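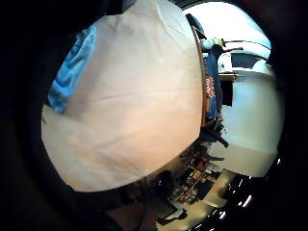
Bon, je vous avais promis un petit fil sur l'entretien de la pince à main, celle avec la caméra fisheye qu'on promène dans l'atelier pour enregistrer les gestes. Installez-vous avec un café, je risque de m'étaler un peu (vous commencez à me connaître !) 1/9

12 commentaires · 41 partages

Pour les nouveaux : chez Samska, à Mosodville, on a une cellule de pliage de tissu avec un bras, et la pince tenue à la main sert à lui fournir des démonstrations. Même caméra, mêmes doigts, même objectif. Tout ce qui se dérègle sur la pince finit tôt ou tard dans le comportement du bras, alors je la bichonne comme une vieille mobylette. 2/9

4 commentaires · 9 partages

Je commence toujours par l'objectif. Une poire soufflante d'abord, puis la microfibre, en partant du centre et en tournant doucement vers l'extérieur. Pas de produit à vitres, je vous en supplie ! J'en ai déjà rattrapé un qui avait perdu son traitement comme ça et j'en ai encore mal au cœur. 3/9

7 commentaires · 15 partages

Ensuite le cadrage. Avec un fisheye vous avez forcément un gros anneau noir tout autour de l'image, c'est normal, ne cherchez pas à le faire disparaître. Ce qu'il faut surveiller, c'est ce qui reste dans le rond : si la paume mange tout le bas et qu'un grand morceau clair occupe le reste, on ne voit plus grand-chose de l'endroit où les doigts vont travailler. Dans ce cas je recule la poignée d'un cran et je reprends la prise. 4/9

11 commentaires · 22 partages

L'exposition, maintenant, et là je deviens pénible. Les murs blancs et le plafond bien éclairé, c'est très agréable pour y passer ses journées, beaucoup moins pour une caméra réglée en automatique : elle hésite, elle éclaircit, elle assombrit, et le blanc du tissu change de teinte en plein geste. Je bloque tout en manuel, exposition et balance des blancs, avec la pince posée devant un chiffon blanc. Deux minutes de réglage, et je dors mieux. 5/9

9 commentaires · 18 partages

Les doigts souples ! Mes chouchous. Je les pince entre le pouce et l'index, je cherche les petites fentes à la base, et je vérifie qu'ils se referment bien ensemble. Un doigt qui arrive en retard sur l'autre, ça tire le tissu de travers — on croit que c'est le modèle qui apprend mal alors que c'est une vis. Je change la paire toutes les 3 000 fermetures, même quand elle a encore bonne mine. 6/9

16 commentaires · 30 partages

Magnus McIver, qui s'occupe de la cellule jumelle chez Jastwood, pousse les siens bien plus loin et me trouve dépensier. On en a discuté une soirée entière en novembre sans tomber d'accord. Il m'a quand même refilé une bonne habitude : un point de feutre sur la tête de chaque vis, aligné avec un point sur le corps. On voit tout de suite si ça a bougé. Merci Magnus ! 7/9

8 commentaires · 13 partages

Dernière chose avant d'enregistrer pour de bon : j'ouvre et je ferme la pince 30 fois à vide en regardant la courbe d'ouverture sur l'écran. Elle doit redescendre au même zéro à chaque fois. Si elle dérive, je refais la calibration, et tant pis si c'est l'heure de manger. 8/9

5 commentaires · 10 partages

Voilà pour la routine ! Le prochain fil portera sur le câble de la caméra, parce que les copains de Paredes m'en ont réclamé un sur les faux contacts et que j'ai une quantité déraisonnable de choses à raconter là-dessus. Si vous utilisez d'autres doigts souples que les nôtres, dites-moi lesquels et combien de temps ils vous tiennent, je lis tout. 9/9

23 commentaires · 27 partages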